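Fault note: grip loss on the gear assembly cell

The Greenwood gear cell was stopped for most of a shift in September after the gripper let go of a gear partway through a placement. The gear dropped onto the base plate and rolled off the work surface. No one was inside the guarded area and there were no injuries. The stop is logged as a dropped part with no safety function involved, but it took long enough to trace that other sites running Tunari arms may want the details.

The job is a three-gear set. The arm picks each steel spur gear, turns it to match the tooth positions already on the plate, and lowers it. Grip force is set in the recipe and checked by finger position: if the fingers close past the expected width, the controller assumes the part is missing and halts. On the night of the drop it did not halt. The Skirkex log shows finger width inside the limit from pick to release, with no alarm until the placement check failed.

Two causes were found. The first was wear in the finger pads. The fibers had packed down over the flanks of the teeth, and friction on the polished gear faces was lower than the recipe allows for. The pads had passed 3000 cycles. The maintenance sheet calls for a change at 2000, but the counter had been reset during a software update and showed a much lower number.

The second was the width check itself. It can confirm that something is between the fingers. It cannot detect a part that is turning or sliding while the width stays the same. The gear had rotated in the grip before it fell, and the controller had no means of seeing this.
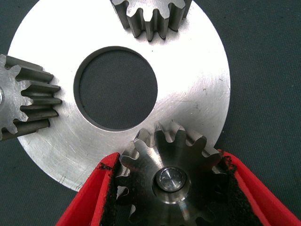
Wrist camera view during gear handling at the plate.

Changes now in place:

Pad cycle counts are stored on the Zodix cell controller and are no longer cleared by an update. The cell will not start a new batch when the count is over the limit.

The wrist camera takes one view after pick and another before lowering. If the tooth angle differs by more than 2 degrees between the two, the arm holds its position and calls the operator.

Lowering speed has been reduced for the last gear in the set, where the clearance to the other two is smallest.

Glare from the plate remains a problem for the angle check. It can wash out the area just above the held gear, and the check then returns no result. For now, a missing result is treated as a fail and the arm stops. A shaded light is on order.

Sites with the same fingers should compare the pad count on screen with the paper record before the next batch. If the two disagree, change the pads and start the count again from zero.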